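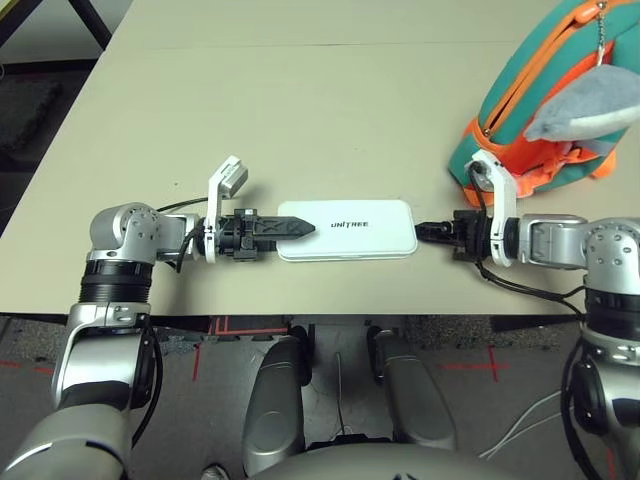 Filed under: Study Skills > Vocabulary

How to Build a Word Notebook You Will Keep Using

A vocabulary notebook works best when every entry follows the same layout. You need a lined notebook and two colors of pen.

1. Divide each page into two columns. Write the new word on the left. Nouns go in with their article.

2. On the right, write a short sentence of your own that uses the word. Skip the translation if the sentence makes the meaning clear.
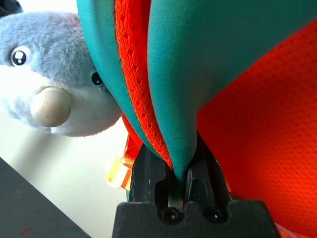
3. Mark the stress. Underline the stressed syllable in the second color. Do this only for words of two or more syllables.

4. Review before adding. Cover the right column and say a sentence for each word on the last page. Put a dot next to any you miss.

5. Recopy the dotted words at the end of May, or whenever your term ends. My last notebook had 718 entries and 23 dots.

Related
Reading a Bilingual Dictionary Entry
False Friends: A Starter List
Verb Tables by Hand

Comments (2)

Sheena Rankin: Do you put irregular verbs in the same notebook?

Mhairi Mackay: I keep mine at the back, starting from the last page. Up to 226 now.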